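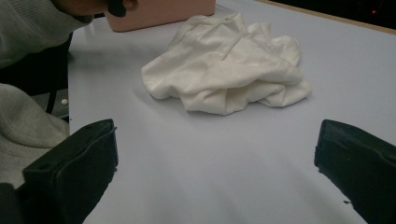
The Ekik gripper slip fault was a recurring failure in the hand-held Ekik two-finger gripper, a tool used to record cloth handling for robot training. In affected units, the finger opening stored in the recording drifted away from the true opening during a session. The recordings looked normal on review, and the fault was found only when a robot arm trained on them began to close short of soft items or press its fingers into the tabletop.

Background

The Ekik gripper was built by Plultov for paired use, one in each hand. Each unit has two fingers driven through a shared linkage, a side plate that carries the sensor mount, and a cable that supplies power and returns the position signal. Finger opening is measured by a rotary encoder on the linkage shaft. The encoder is incremental and has no absolute reference, so it must be set to zero with the fingers fully closed at the start of each session.

Typical work consisted of short tabletop tasks with garments and towels: picking an item out of a bin, spreading it, folding it and putting it back. An operator recorded the task with the grippers, and the data was later replayed or used for training on a fixed arm, the Braver. 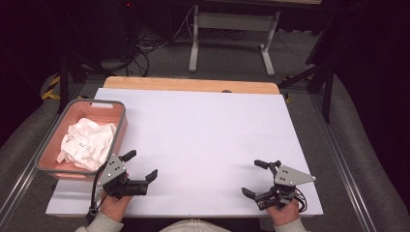
Cloth work places an unusual load on the linkage. The fingers are closed hard on thin material and opened again many times within a single fold, and the operator often pulls sideways on the fabric while the fingers are shut. In the first production batch, the hub that joined the encoder disk to the shaft was held by one set screw bearing on a round shaft. Under repeated side load the hub could turn slightly against the shaft. Each slip was small, but the error added up in one direction, toward a reading more closed than the true position.

Discovery

The fault was first reported in April by the Ait Ali laboratory, where a Braver arm damaged a finger pad during a folding trial. The arm had been commanded to an opening narrower than its mechanical stop allowed, and the motor held full current against the stop until the thermal cutout opened. No one was hurt. The trial had been run with the force limit raised above its default value, a setting later withdrawn.

Mark Anthony Belmonte, an engineer at the laboratory, compared the closed-finger reading at the start and end of each session. Of 2942 recordings checked, 568 ended with an offset larger than the permitted tolerance. All of the affected recordings came from 3 grippers, and the offset was greatest in sessions that had run longest without a new zero. Units used only for rigid objects showed no measurable drift over the same period.

Earlier checks had missed the error for two reasons. The review software scaled each finger trace to its own minimum and maximum, which hid a constant offset. The start-up test also confirmed only that the encoder signal was present and did not compare it with a known position.

Corrective measures

Plultov replaced the hub with a clamp type seated on a flat ground into the shaft. Units with the older hub could be repaired in the field, but required a full calibration afterward. Firmware 210, released on Dec 21, 2022, added a closed-finger check at the start and end of every recording. A recording that fails either check is marked and left out of export by default.

On the arm side, the Braver controller was changed to reject any commanded opening outside the measured travel of the fitted fingers. The time allowed at full motor current against a stop was also reduced.

Part of the affected data was recovered by applying a linear correction between the start and end readings. The method assumes steady drift and is unreliable where the hub moved in one large step. Such recordings were discarded.

Related articles
Ekik gripper
Braver (robot arm)
Plultov
Incremental encoder
Set screw
Homing (mechanical)
Deformable object handling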